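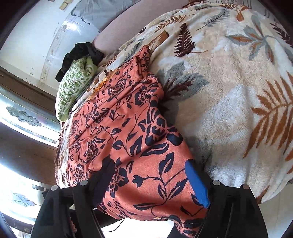

Alcides Sánchez
Jul 15, 2026

Fleece notes, part 1. Polyester fleece is a knit. The loops on one face get pulled up, cut and brushed until they stand. All of the insulation is air held in that pile.

2. Weight is given in grams per square meter. My Abella throw is sold as 231. I cut a 10 cm square from the hem allowance of a spare and weighed it on the kitchen scale, and the figure holds up within the scale's error.

3. Pile flattens mainly from heat. Polyester softens well before it melts, and a dryer on high will set the fibers in whatever position they happen to be in. Low heat or a line.

4. No fabric softener. It coats the fibers and they clump. If you have already used it, two plain washes with half the usual detergent will get most of it out.

5. Printed fleece is usually colored with disperse dye, fixed with heat. It fades slowly in the wash and faster in a south window. The back is often paler than the face — normal for a surface print, not a defect.

6. Woven cotton is a different problem. A cut edge frays because nothing locks the last yarns in place. A knit doesn't do this to the same degree, so fleece can be left unhemmed.

7. For a fraying cotton edge: trim the loose yarns, fold twice at 1 cm, press, stitch close to the inner fold. I use a size 80 needle and a 2.5 mm stitch.

8. Wash the two separately. Cotton sheds lint and fleece holds on to it. I ran a Delholm cotton cover with the throw once and spent an evening with a lint brush.

9. Someone asked about the Pallano throws. They list 39 patterns in one weight. I haven't washed one enough times to say anything about the pile.

10. Shedding in the first few washes is cut fiber left over from shearing. A filter bag catches part of it. I'll post lint weights by wash number in August — the Carkstead bags are still in the mail.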